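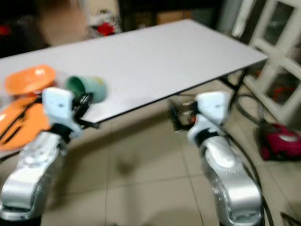 Thread: Ploltgate board, worth upgrading the CPU or start over?

kadgate_42
Posted Dec 26, 2018

I have a Ploltgate board with the stock six-core and 8 GB of RAM. It does fine for web and office work, but compiling has gotten slow and games stutter in busy areas. The store near me wants 300 dollars for the eight-core that fits the same socket. Would you buy that, or put the money toward a new board and memory too?

slowfan
What cooler do you have, and which BIOS? The early Ploltgate BIOS won't boot the eight-core at all. You need the July one or newer.

kadgate_42
BIOS is from July. Cooler is the one that came in the box. Idle temp is 42 C and it gets loud under load.

Pascual
I wouldn't spend 300 on that chip. Check your memory first. If it's one stick, you're running single channel and that alone can cause the stutter. A second matching stick is a lot cheaper.
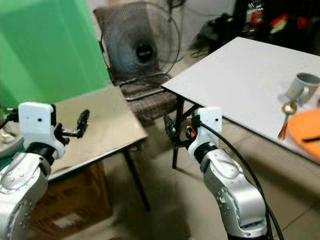 Low brown table and the white one, tiled floor.

Moving my own box to two sticks got me 15 percent more in the Gimik benchmark, same CPU, same clocks.

slowfan
15 percent in Gimik doesn't mean 15 percent in games. That test leans hard on memory. For compiling he'll want the cores.

Pascual
He said stutter and compile times. Memory helps both. With 8 GB he's probably swapping when he builds anything large.

kadgate_42
Just opened it up. One stick, 8 GB, in the slot farthest from the CPU. Gimik score is 1,219 multi-core, if that tells anyone anything.

bent_pin
1,219 is low for that chip. I'd expect better even on single channel. Look at the clock speed while the test runs. If it drops after a minute, the box cooler isn't keeping up, and the eight-core would be worse on the same cooler.

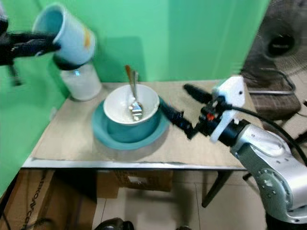 Also look at the memory speed in the BIOS. Those boards default to the slow setting and you have to turn on the profile by hand. Mine went back to the default after the BIOS update and I didn't catch it for weeks.

slowfan
Agree on the profile. Still think the eight-core is the right buy if he plans to keep the board. Prices on that socket won't get much better once stores run out.

Pascual
They'll be cheaper used. People who move to the next board will be selling them.

kadgate_42
Profile was off. Turned it on and it booted fine. Clock does drop during the test, so I'm going to order a second stick and a better cooler and leave the CPU alone for now. Does anyone know if a tall cooler blocks the first memory slot on this board?

bent_pin
Mine does. Put the fan on the other side or get low sticks.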